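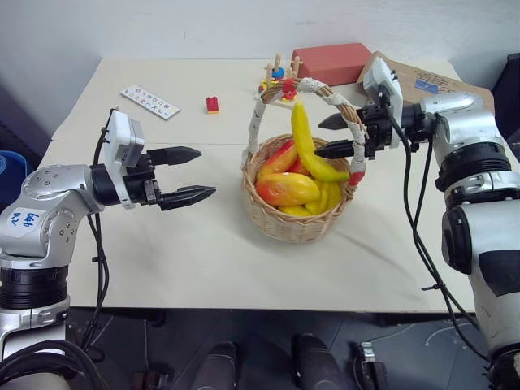 Moving an old workplace retirement account: should I wait for the new one to open?

Help > Money > Retirement accounts
Reading time: 2 minutes

Ivars Krūmiņa
Tuesday

Hello to all. In October I left my job at Jomlow, in Prirkville, and I started at Mistia. From the old job I have a retirement account, the traditional kind, before tax. The new employer has also a plan, but I can join it only after 3 months. The old plan sent me a letter. It says I can leave the money, move it to my own IRA, move it to the new plan, or take it as cash.

I also have one small loan from the old plan, and $422 is still not paid. The letter has only one sentence about the loan and I do not understand it well. My balance is large enough that they do not force me out -- I asked this by phone.

I would prefer to have everything in one place. Is it a mistake to leave the money there until I can join the new plan? And what happens with the loan?

Huw Gough

Waiting is fine in most cases. The account stays invested and stays yours. Check two things before you decide: whether the old plan charges former employees a higher fee, and whether the new plan accepts money from outside plans. Not every plan does. Ask the new plan for this in writing.

When you are ready, ask for a direct rollover. The check should be made out to the new plan or the IRA company, for your benefit, and not to you personally. If they pay you personally, the plan normally must hold back 20 percent for federal tax, and you have to add that part from your own pocket within 60 days if you want to roll over the full amount.

The loan is a separate matter. Some plans let you continue the payments from your bank account after you leave. Others subtract the unpaid part from your balance, and then it counts as income unless you put the same amount into an IRA or another plan in time. When it happens because you left the job, you usually have until the tax filing deadline for that year, with extensions. With your amount I would simply pay it off, if the plan allows it -- then there is nothing to follow later.

ghauri_saver

just cash it out, less paperwork. I did it with mine

Huw Gough

Please be careful with the answer before this one. Cash from a traditional account is taxed as income, and under age 59½ there is usually a 10 percent extra tax too. Ivars did not tell us his age.

Ivars Krūmiņa

Thank you, Huw. I am 41, so no cash for me. I called again and they accept a payoff of the loan by bank transfer, the form has 2 pages. For the new plan I am still waiting for the answer in writing.

Contact us | Terms of use | Back to top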